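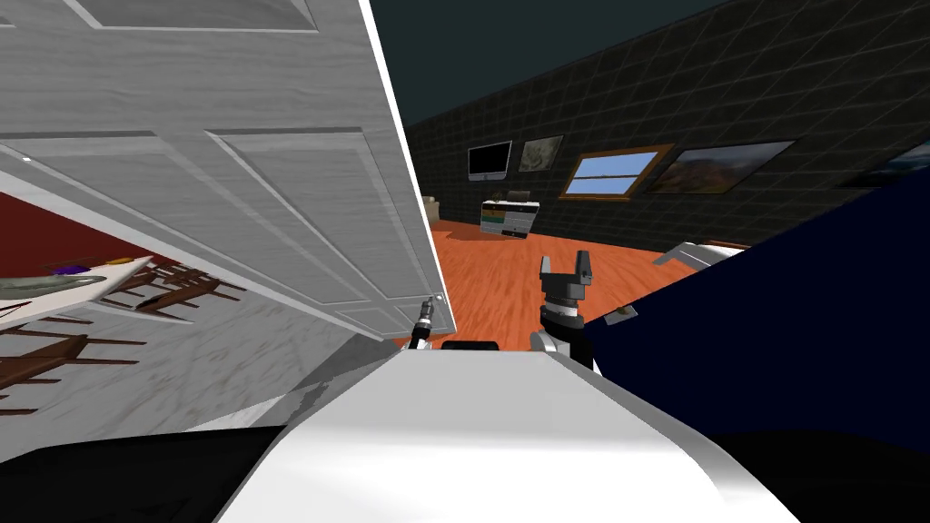
*The simulated house at Trikatano, with an open paneled door at left and the robot's two grippers in the foreground.*

Doors are where Eylül Bilgin loses most of her operators. She runs remote-control training at Trikatano, and the task she assigns first is a dull one: drive the robot to a door, open it, go through, stop. New operators take 15 minutes over it. Nurhan Demirtaş, who has recorded more than 300 runs, needs less than two.

The operator holds a controller in each hand, and the simulated arms follow. Foot pedals move the base. Every joint angle is logged along with the camera view, and the learning software, called Toprak, is trained to produce the same motions from the same views.

The hard part is doing two things at once. "People steer, then reach, then steer again," Bilgin says. "The robot learns the pauses too." Runs with long pauses are now trimmed or thrown out – a rule that cost the team 65 recordings in May.

Fares Qudah, who maintains the physics model, is more concerned with hinges. A simulated door swings too freely unless friction is set by hand, and an operator who gets used to a light door will push too gently on a real one. He keeps five hinge settings and switches among them without telling the operators. Demirtaş says she can usually tell by the first push.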